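Let the Kids Eat Lunch Sitting Down

Our school district in Trindberg sent home a letter last October about the new lunch rules. It was a cheerful letter, two pages, with a border of little carrots, and it told us that flavored milk was going away, that the pizza would have a whole grain crust from now on, and that dessert would be fruit four days out of five. I read it standing at the kitchen counter with my coat still on and I was all for it. I still am, mostly. I have no quarrel with carrots.

But then I asked my younger one how lunch had gone, and she said she had eaten the roll. Just the roll? Just the roll, because then it was time to line up. I asked the next day and it was the roll and half the peaches. By the end of the month I had a pretty clear idea of what she was eating at noon, and it was whatever could be put in the mouth fastest, and the whole grain crust was going in the trash with the rest of the slice.

I want to make a case for time, and I'll try to make it without sounding like somebody's grandfather, although I am somebody's grandfather's son and I suppose it runs in families. We talk about children and food as if the only question were what is on the tray. Sugar, salt, fat, portion, label. Those are real questions and I'm glad there are people looking after them. What I hardly ever hear discussed is how long a child gets to sit in front of that tray, and whether there is enough quiet in the room to notice being hungry or being full.

At our school the lunch period is 35 minutes on paper. That sounds fine, and when I called the office I was told it was more generous than what they have over in Morkport. Then I went and had lunch there myself on a visiting day, and I started paying attention to where the minutes went. There was the walk from the classroom, and the hand washing (good!), and then the line, which moved the way lines move when six-year-olds are choosing between two kinds of beans. My daughter sat down with 16 minutes left. Then a whistle blew for cleanup with four minutes to go, and the tables near the door had to be wiped before the next grade came in. She had twelve minutes, then, to open a milk carton, find her fork, tell her friend about a loose tooth, and eat a balanced meal. I am a grown man with a decent appetite and I didn't finish my beans.

You may say that children have always bolted their food, and that is true enough. I certainly did. When I was a boy we ate fast so we could get outside, and we got outside, and we ran until we were called in, and nobody worried about our vegetables except our mothers. But we also ate a second lunch when we got home, at a table, with a plate. A lot of kids now go from school to an after-care room to a car, and what they get in the car comes out of a wrapper. If lunch was a roll and half a cup of peaches, that wrapper is going to look awfully good at four o'clock, and I can't find it in me to blame the child for that, or the parent who keeps a box of them in the glove compartment. There is a box in mine.

I have an old household book that belonged to my wife's great-aunt, a reprint of something first put out in 1766 and then fixed up again in 1822 by an editor who plainly didn't think much of the first version. Most of it is about boiling things for longer than they ought to be boiled. But there is a page on feeding children where the two writers agree for once, and what they say is that a child should be sat down, given a moderate plate, and let alone with it until done. I wouldn't follow either of them on the subject of leeches. On this I think they had it right, and it costs very little to try.

Our neighbors spent three years in Fajardo for work before they came back here, and their boys went to a small school there where everybody, teachers too, sat down together in the middle of the day for a long stretch. The food was nothing special, they told us. Rice, beans, some chicken, a banana. What they remember is that the boys came home in the afternoon and weren't starving. They'd play a while and then ask when supper was. Back here the same boys walk in the door at three-thirty and go through the cupboards like raccoons. I know that's one family, and you can't build a policy on one family, but I've thought about it a good deal.

Now, I don't want to be unfair to the people who run the cafeteria. They are feeding 179 children in a room that was built for far fewer, with one sink and an oven that has to be talked into it. They didn't make the schedule. The schedule gets made around the buses and the gym and the reading blocks, and lunch gets poured into whatever is left, the way you pour the last of the batter into a pan that's a bit too small. When I raised this at the spring meeting, the answer I got was that ten more minutes at lunch is ten fewer minutes of instruction. I understand that. I'd only ask how much instruction is getting through at two in the afternoon to a child who has had a roll.

There has also been a good deal of excitement in town about Kenia, the meal tracking program the district is looking at for next year. Parents would get a message on the phone every afternoon telling them what was served and what it contained. I've seen the demonstration and it's very nicely done, with colored bars and so forth. But it tells you what was put on the tray. It can't tell you what went in the child, and I worry that we'll all look at our colored bars and feel that something has been taken care of. I would trade the whole thing for ten minutes and a few more chairs.

So what would I like to see? Put recess before lunch, for a start, so the kids aren't racing through their food to get to the swings. Some schools do it already, and I'm told the coats are a nuisance but people get used to the coats. Start counting the lunch period from when the last child sits down. Leave the whistle in a drawer. And let a couple of grownups sit at the tables and eat, so that the children see somebody chewing who isn't in a hurry.

We've been trying a bit of this at home, I should add, so that I'm not only lecturing other people. We sit down at six, more or less, and nobody gets up for twenty minutes, even if the plate is clean. The first week was terrible. There was sighing. My older one asked whether he was being punished. By the third week they had started talking to fill up the time, and somewhere in all that talking they began to eat the squash, slowly and with a lot of complaining, and one night my daughter pushed back a plate with two bites left on it and said she was full. I don't believe I'd ever heard her say it before. I wrapped up the two bites and put them in the refrigerator, and she had them in an egg the next morning.

The school board takes up the fall schedule in two weeks, and the public is allowed three minutes each. I'm working on getting this down to three minutes.

April 26, 2023

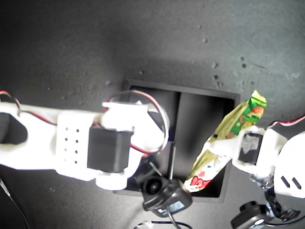 A divided black tray and a white robotic arm on a speckled gray work surface.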